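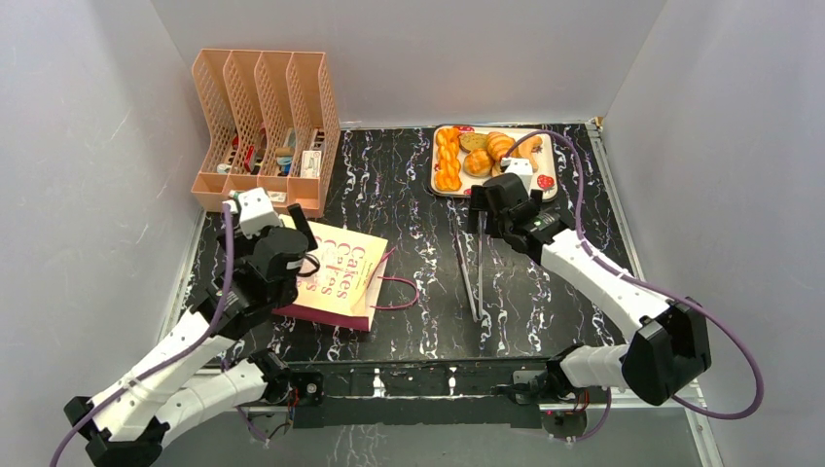
The line from Pemau to Kotirura has been closed to passengers since I was at school, and in November the regional assembly finally voted to pay for the track survey. I have been sorting my notes on it, which go back a long way and were never in any order. An orange plastic file organizer with four slots, the sort with rows of holes in the sides, would hold the lot: one slot for timetables, one for maps, one for the assembly minutes and one for letters. At the moment they are in two carrier bags.

The old route is 80 km long and single track all the way. Freight still runs on the southern part, as far as the cement works at Mikari, so the rails there are in fair shape. North of Mikari it is another story. There are 228 culverts on the list and the survey team has to look at each one before anyone can say what the job will cost. The figure in the newspapers was 535 million, but that came from an older study which assumed two tracks and electric wires. The current plan has neither.

What I would like to see is a passing loop at Mikari. Without one you can't run more than a train every two hours, and people who have a bus every 20 minutes won't change their habits for that. Mesfin Tefera made the same point at the public meeting, with a graph, and the engineer from Juhász said a loop was "being considered". He said the same thing about the station car park.

The other question is where the Kotirura station should go. The old building is on the wrong side of the river, a good half-hour walk from the market. The assembly prefers it because they own the land. I would put a plain platform by the road bridge, long enough for a train with up to 200 seats, and leave the old building for later.

The survey should be done by spring. I have asked for a copy of the drainage report - they said it would be public - and will write again when I have read it. If you have any timetables from before the closure, I am still missing the last two winters.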